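Serkcombe Public Health Office
Mosquito Breeding Site Inspection: Checklist and Comments
Premises: Citthorpe Sports Ground and Athletes' Lodging
Inspector: Jayanthi Salian
Accompanied by: Ettore Leone, grounds manager
Reviewed by: Ravindran Annamalai
Inspection month: March
Start time: 7:15 a.m.

Ratings used: Satisfactory, Needs Attention, Unsatisfactory, Not Applicable. An item rated Unsatisfactory must be corrected within five working days of receipt of this report.

Section A. Standing Water, Outdoor Areas

A1. Roof gutters clear and draining
Needs Attention
Comment: The gutters on the main stand were clear. The gutter above the equipment store held leaf matter along its north end, with water behind it. No larvae were seen. Mr. Leone stated that the gutter would be cleared before the next rain.

A2. Drains, catch basins and channel covers
Satisfactory
Comment: Covers in place. The channel beside the running track was dry at the time of inspection.

A3. Water storage tanks covered and screened
Unsatisfactory
Comment: The lid on the irrigation tank does not close. The screen over the inlet is torn along one side. Larvae were present in the sample taken at 7:50 a.m. The tank is to be drained, scrubbed and fitted with a new screen. Treatment with larvicide alone will not be accepted as a correction.

A4. Discarded tires, buckets, tarps and similar items
Unsatisfactory
Comment: Used tires are stacked behind the long jump pit as a barrier. Water was found inside several of them. The tires are to be removed from the site or drilled and kept under cover.

A5. Long jump pit cover
Needs Attention
Comment: The cover sags in the center and holds rainwater. Staff should sweep it off after each rainfall and record this in the grounds log.

A6. Ornamental ponds and fountains
Not Applicable

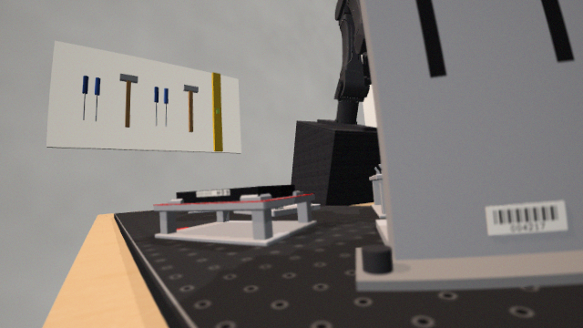 A7. Vegetation cut back from buildings
Satisfactory
Comment: Grass was short on all sides of the lodging block. The hedge along the Sastry Road fence is dense at the base and should be thinned before summer.

Section B. Lodging Block

B1. Window and door screens fitted and intact
Needs Attention
Comment: All 26 bedrooms were entered. Screens were fitted throughout. Damaged mesh was noted in the rooms listed in the annex and in the upstairs laundry. Patching with tape is not an acceptable repair.

B2. Self-closing doors working
Satisfactory
Comment: The rear door closes slowly but fully.

B3. Plant saucers, vases and drip trays
Satisfactory
Comment: Saucers in the entrance hall contained sand, as requested after the previous visit.

B4. Unused toilets and floor drains
Needs Attention
Comment: Two shower rooms on the ground floor are closed for the season. Toilets in closed rooms should be flushed weekly with the lid kept down. Floor drains should be covered.

B5. Bed nets available on request
Satisfactory
Comment: The lodging manager, Usha Sundaram, keeps 63 nets in stock. Those opened by the inspector were clean and free of holes. The storage shelf should be labeled.

Section C. Records and Guest Information

C1. Weekly self-inspection log kept
Needs Attention
Comment: Entries are missing for part of February. Each entry should carry the initials of the person who made the check. "All fine" is not a sufficient entry; the areas checked must be named.
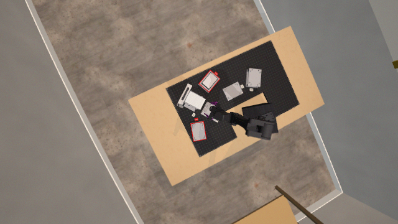
Page last updated: March

C2. Advice on mosquito-borne illness displayed
Satisfactory
Comment: A notice is displayed at the front desk and in the dining room. It advises guests who are pregnant, or who may become pregnant, to speak with a health care provider before their stay.

C3. Procedure for reporting a guest with fever and rash
Needs Attention
Comment: The written procedure names a contact who has left the service. It should be amended to show Kamala Acharya, disease control desk, as first contact. Staff on the evening shift were not aware of where the procedure is kept.

C4. Pest control contract in force
Satisfactory
Comment: The contract is held by Zoltumar. Visit sheets were available and signed. The next fogging date should be posted for guests at least one day in advance.

Overall rating: Unsatisfactory (items A3 and A4)

Follow-up: A second visit will be made to check items A3 and A4. All other items will be checked at the next routine inspection. The operator may submit written comments on this report to the Serkcombe Public Health Office, to the attention of Ravindran Annamalai.

Copy left with: Ettore Leone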